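Grandska Repair Evenings: your questions answered

Grandska has been going for 5 years now and the same lovely questions land in our inbox every month, so we've gathered them on one page. If yours isn't covered, come along and ask!

When and where do you meet?

Every Wednesday in the old reading room on Owen Street, doors at 6.30pm. Last repairs are taken on at 8.15pm so that we can lock up by nine. We skip Wednesdays in August, when half of us are away.

Do I need to book?

Only for sewing machines and bikes, as they take up a lot of room. Everything else is first come, first served. Evenings in October get very busy (lamps and heaters all come out of the loft at once), so turn up early then if you can.

What can I bring?

If you can carry it through the door on your own, we'll probably have a go. Toasters, radios, coats with broken zips, wobbly chairs, toys that used to sing — all welcome. Tegwen Phillips has a real soft spot for cassette players and will be thrilled if you bring one.

Is there anything you won't touch?

Microwaves, anything that runs on gas, and batteries that have swollen up. Please don't bring a swollen battery into the room at all. The recycling centre at Canance will take it over the counter.

Can you help with old computers?

Yes please! Desktop machines are great fun to work on, and there's usually far more life in them than people think. More memory, a bigger drive or a good clean can make an old one pleasant to use again. Laptops are fine too, though some of the thin ones are glued shut and we may have to say no.

Copy your files somewhere safe before you come. We're careful, but a drive that's on its way out can go at any moment. Bring the power lead as well, and write down your password if you'd like us to test the machine once it's back together.

If a computer can't be saved, you can leave it with us for parts. Have a look inside while the side panel is off, even if you've never done it before. On the Dell we've got here, the processor socket is empty with its lever up, and the memory slots next to it are bare too.

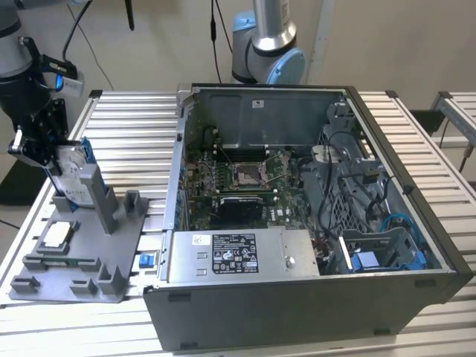 How much does it cost?

Nothing for the repair. There's a tin by the kettle if you'd like to put something in. Parts are charged at what we paid for them, and we'll always ask you before ordering.

Will I have to wait?

Most likely, yes, but the cake is very good. A typical evening brings in 27 items and we have 14 seats at the benches, so it moves along. You'll get a numbered card at the door.

Can I just drop my item off and collect it later?

We'd much rather you stayed! Sitting with the person doing the repair is half the joy of it, and lots of people go home able to do the next one themselves.

I'd love to help. Do I need to be an expert?

Not at all. Aurel Bogdan came in with a broken kettle and now runs the soldering table. We need people to greet, make tea and thread needles just as much. Have a word with Danai Makris on the night.

Can children come?

They can, and they ask brilliant questions. Under-15s need a grown-up with them, and the soldering table is for adults only.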